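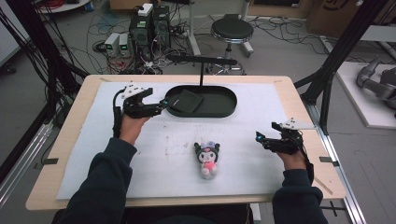 Histlow Home Help > Cleaning and stains

Grey smudges and pencil on a white foam table cover – can I save it?

Anouk Van Dijk
Thursday, August 30, 2018

Hi all, hoping someone has been through this one. I've got a big white foam sheet over my wooden table, held on with black clips at the sides so it doesn't creep about, and I love it because nothing slides or clatters and the wood underneath stays nice. But it's been on since July and it's getting grubby! Mostly grey and brown smudges, a few dark marks in the middle, and some faint pencil lines from when I was measuring up and swore I'd rub them out afterwards (I didn't).

So far I've tried a damp cloth and a bit of washing-up liquid. The cloth came away grey, so it must have done something, but the marks look much the same to me. I'm nervous of scrubbing as I did that to an old piece of foam once and it went all pitted and then held the dirt twice as well.

The other thing is the little plush doll that lives on the table, the one with the black hood with ears and the pink bow. Her face is white and I don't want her picking up whatever is on the foam. Would I be better off keeping her in the black oval tray? There's a flat black square pad in there at the moment but I could shift it. Or would a dark pad leave fluff on her?

I can buy a new sheet if I must, Varkel do them, but the last one was a pain to cut to size and I'd like to get another year out of this if I can. Close-up of the marks:

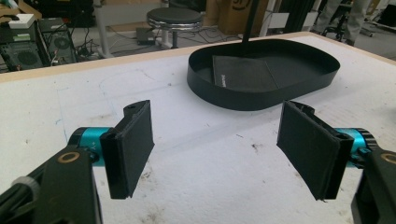

Rok Delić
700 helpful votes

Do the pencil first, and do it dry. If you've wetted it, leave it overnight before you start. I use a plain white rubber, the soft sort, and go very lightly in one direction. Don't use the pink ones, they've left me with a pink streak before now. Brush the crumbs off as you go or you'll just grind them back in.

For the smudges, lukewarm water, 2 drops of washing-up liquid in a mug, and dab with a folded white cloth. Dab, don't rub! Then again with clean water and pat it dry. Try a corner under one of the clips first, as foams vary and I can't tell from here which sort you've got. Scuffs are a different matter. If the surface itself is roughened you won't get that out with anything, and I'd live with it or unclip the sheet and turn it over. Have you looked at the other side?

Doll in the tray is fine by me. Take the pad out and wipe the tray round first.

vieira111

just flip it

Anouk Van Dijk

Flip it! I can't believe I hadn't thought of that. Rok, thank you, I'll try the rubber at the weekend and report back – I've only got a pink one so I'll have to go to Preker for a white. Doll is staying on the shelf until then.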